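About Skukby

Welcome, and thank you for taking the time to find out who we are. Skukby is a small company that tests robot arms in simulation before anybody lets them loose on a real bench. Our customers send us the program their arm is going to run, we build a room for it on our computers, and then we ask it to tidy a tabletop over and over again until we know how it behaves on a bad day as well as a good one.

We began in two rented rooms above a bakery in Tratadine, and we still have the rooms (and, we're pleased to say, the bakery). Our first simulator was called Forkel, and a good deal of it lives on in the one we use now, which is Trnka.

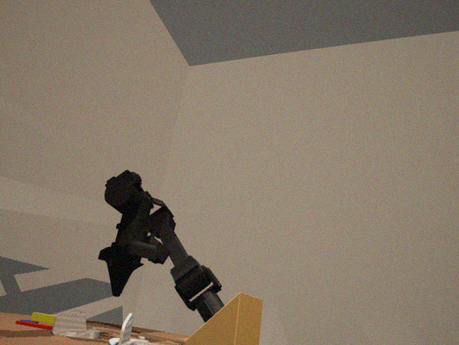

People often ask how we came to be so fussy about safety, and the answer is a fault of our own making. One February we were running a set of 1,272 trials for a customer whose arm had to pick up small items and put them down again. The results looked splendid and we were getting ready to send the report. Then one of us, staying late to finish a cup of tea, replayed a few of the passes at slow speed and noticed the fingertips sinking into the table before they closed. The height of the tabletop had been entered 16 millimetres too low in the part of Trnka that works out contact, so the arm was pressing down through a surface it ought to have struck. Every one of those passes had been marked as safe. On a real bench it would have meant a bent gripper at best, and we don't like to think about somebody's hand being underneath.

We rang the customer that same evening, which was not a call any of us enjoyed making, and told them to keep the real arm switched off until they heard from us. They were very kind about it. It took us 40 days to put right, a good deal longer than we had promised, and we paid for the work ourselves.

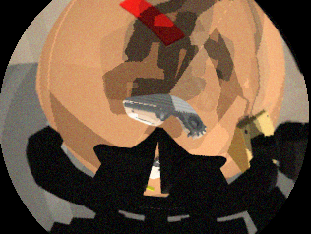

What came out of all that is the way we work today. Each new room starts with a touch test, where the arm is lowered slowly on to every surface and must stop where it should. We look at close views from the gripper as well as views of the whole arm, and a person goes through a share of the passes by eye, including the ones that scored well. Trnka now halts a run if any finger goes into something solid, and it can't be started again until the cause has been written down. The fault log is open to every customer and has 800 entries in it, a fair few of them rather embarrassing.

If you have an arm that is misbehaving, or one that seems to be behaving a little too well, do get in touch. The kettle is usually on, and visitors are welcome in the mornings if you let us know beforehand. Please use the side door, as the front one belongs to the bakery.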